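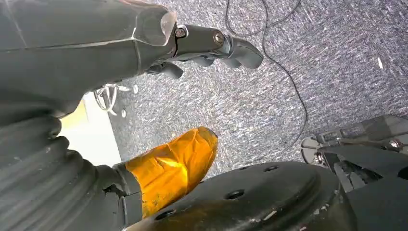

Robot arm and gripper

Nakley Supporters Forum > First Team > Hale interview in the matchday podcast

backpost_ben
August 21, 2023
Has everyone listened to the Torkell podcast? Our old captain gets 47 minutes and spends half of it having a go at Eldana Kahsay. Calls her selfish in training and says she only passed when the coach was watching. She played 113 games for us and I never saw that.

wako_end
I listened on the way to work. It was less bad than the clips make out. He said she was the best player he ever coached at youth level and then said she was hard work. Both can be true.

backpost_ben
He said "hard work" once and "selfish" about six times.

Tillerman
He has a book to sell. Chapter one was in the club shop in April and it was dull, so they've gone looking for a row.

linesman_lou
Disagree with most of this. Players complain that ex-pros never say anything interesting, then one does and he gets hammered for it. She did shoot from everywhere in her first season. I sat in the Wako End and groaned with the rest of you.

backpost_ben
She was 18 in her first season. And she set up both goals in the cup semi.

linesman_lou
One of them. The other was a corner that came off a defender.

Grorkico_Red
Has she replied?

wako_end
Not that I've seen. Her new club play on Sunday so somebody will ask her after the match.

Tillerman
If she has any sense she'll say nothing. The thread on the other board is up to 401 posts already and most of them haven't heard the thing.

linesman_lou
Does anyone know which part has the bit about the old training ground? I gave up after the second advert.

wako_end
Last ten minutes. Skip the quiz.

backpost_ben
That part is good, to be fair to him. Still not buying the book.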